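Selling a car privately, buyer wants to pay by bank transfer on a Sunday. Safe or not?

Posted in Buying and Selling, Tue 5 October

ullthorpe_estate

Hi all, first time posting on here although I've been reading for ages (mostly the rust threads, sadly). I'm selling my old estate and I've got a chap coming over from the Girberg side of the county to look at it. He seems perfectly pleasant on the phone but a few things are bothering me and I'd like to know if I'm being daft.

First, he wants to come in the evening because of his shifts, so it'll be getting dark. Second, he says he'll pay by bank transfer on the spot, and he's sent me a screenshot of his balance without me asking for it, which felt odd. Third, he's asked me to text him a photo of the logbook so he can "get the insurance sorted" before he sets off. I'm asking £1635 and he hasn't even tried to haggle!

I've only ever part-exchanged at Whitlock Motors before, and they offered me £793 for this one, so I'd really like the private sale to work out. But I live on my own and I don't much fancy a stranger knowing where I keep the keys. What do you all do? Do you let them drive it? Do you go with them?

skamonus_fan

dont send the logbook photo. thats the one that would put me off. he can insure it with just the reg

tappety_twin

You're not being daft at all. I've sold 26 cars privately over the years (it's a sickness) and had trouble with 3 of them, and every one of those had something a bit off on the phone beforehand.

The logbook first. Don't send it. The document reference number on there is what somebody needs to mess about with the registered keeper details, and he doesn't need it to arrange cover. Let him look at it in your hand when he's standing next to the car.

The screenshot means nothing. Anybody can knock one up in five minutes. What matters is the money showing in YOUR account, on YOUR phone, after you've opened your own banking app. Not an email, not a text, not his phone held up under your nose. If it goes through as a faster payment it's normally there in minutes, but the bank can hold one back for checks, and then you both just have to sit and wait. I had one in June that took nearly two hours. We drank a lot of tea. If he says he has to leave and it'll "turn up later", the car stays put and so do the keys.

Ask for a small payment first, a tenner or so, to prove you've both got the details right. Genuine buyers like this too, it's their money after all.

Where to meet: I'd tell him daylight or nothing. If his shifts really are that awkward he'll have a day off at some point. Having him come to your house isn't a bad thing in itself, because a sensible buyer wants to see the car at the address on the logbook, but have a friend or neighbour there with you and keep everybody outside. Keys in your pocket, and the spare set nowhere near the front door.

Test drive: look at his driving licence and take a photo of it, and ask to see his insurance. Plenty of policies don't cover driving other people's cars any more, so don't take "oh I'm fully comp" as an answer. If he can't show you anything, you do the driving and he sits beside you. When you swap seats, take the key out and carry it round with you. That's the moment cars get driven off. And somebody should know which way you're going and when you'll be back, so text a mate before you set off.

I put a longer version of all this on my blog, with a receipt you can copy out.

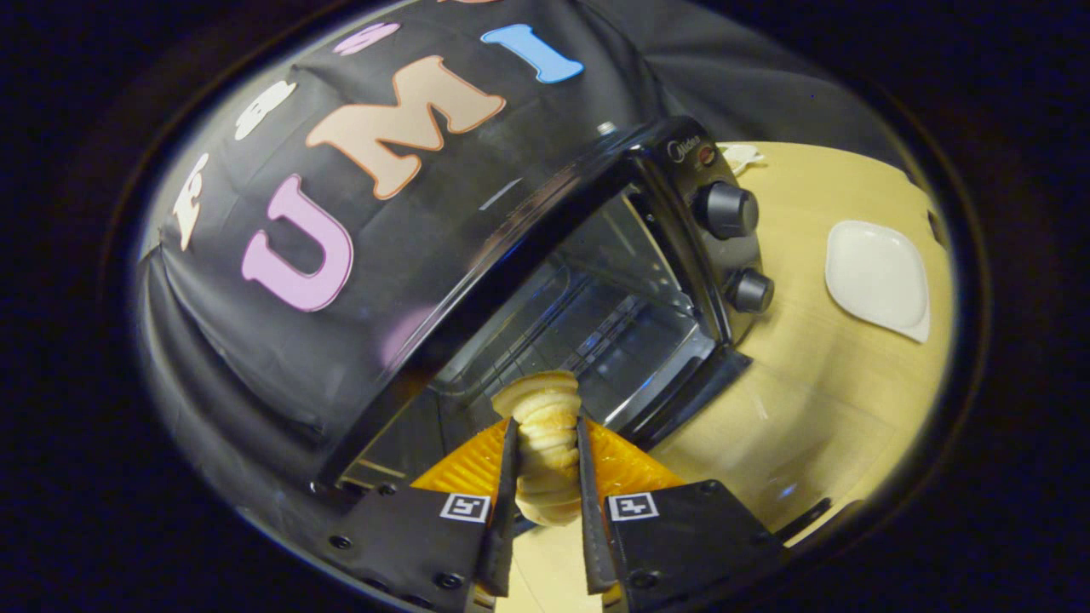
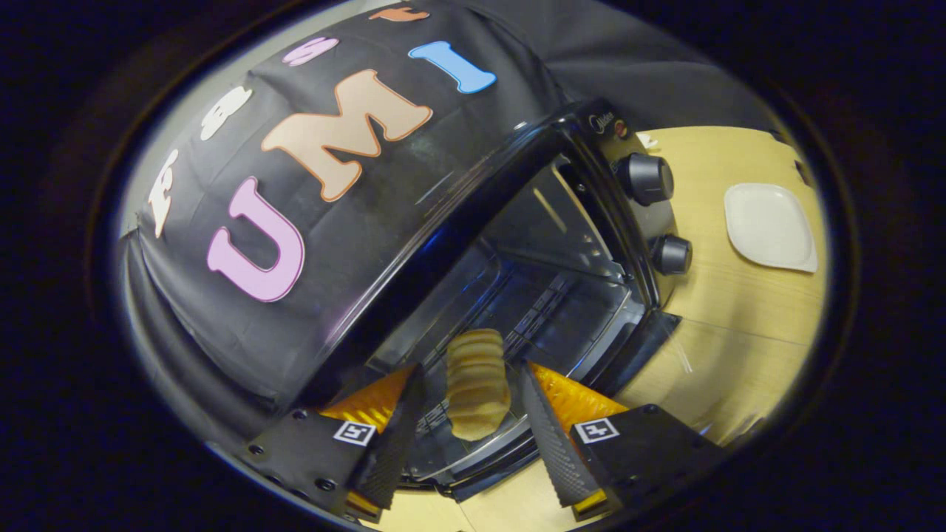
Receipt wording. Two copies, both signed: date and time, make, model, reg, mileage, the price in words and figures, both names and addresses, and "sold as seen, tried and approved without guarantee". That last bit won't get you out of it if you've told fibs about the car, so don't tell any. Then do the change of keeper online while he's still there, give him the little green slip, and cancel your insurance once he's gone and not before.

Also take your house keys off the ring! And wipe the sat nav. I once sold a hatchback with my mum's address saved in it as "Home 2".

As for him not haggling, I wouldn't read too much into it on its own. Some people hate it. He'll probably start once he sees the tyres.

girberg_gearbox

Agree with most of that, but I'd never do it at the house myself. I use the supermarket car park in Ullthorpe, the end by the trolley shelter where it's well lit and there are cameras, and I bring the logbook with me so they can see it matches. Nobody's ever refused. If your chap does, I'd take that as a no.

Cash is fine too at that sort of price if you can get him to meet you inside your bank and pay it in over the counter. Mine's shut down, mind you, so that's easier said than done these days.

ullthorpe_estate

Thank you all so much, that's exactly what I needed. I've told him no logbook photo and that it'll have to be Saturday morning, and he's said fine, so we'll see. My brother-in-law's coming over to stand about looking large. Off to take the house keys off the ring now.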